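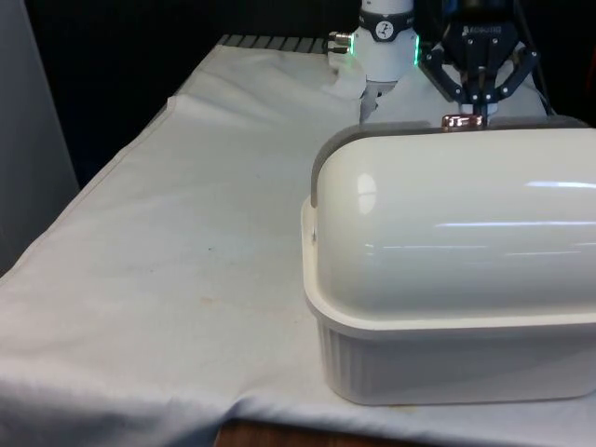
4.2 Viewing zone and registration

The display was evaluated with two observers seated side by side, each tracked independently. Registration error was taken as the lateral offset between the rendered marker and its physical counterpart, following the procedure of Maldonado and Zamfir. The Grumdale panel was driven at its native resolution throughout, and all content was rendered with the Enache runtime using default filtering.

Fig. 3. Covered table with white tub and domed lid, fixed camera.

Error stayed below 2 mm within 20 degrees of the central axis and rose quickly beyond that. At 25 degrees both observers reported a visible double edge on high-contrast content - text in particular - while shaded surfaces remained acceptable. Crosstalk followed the same pattern. Recalibrating between sessions reduced the offset near the axis but had little effect at the limits of the zone, which suggests that the remaining error comes from the lens sheet and its mounting.

The Trisley prototype used in the August trials showed a wider zone at the cost of brightness. Its results are not directly comparable, as tracking was then done with the older Wutby sensor, whose latency was not logged. We therefore report them separately in Section 5.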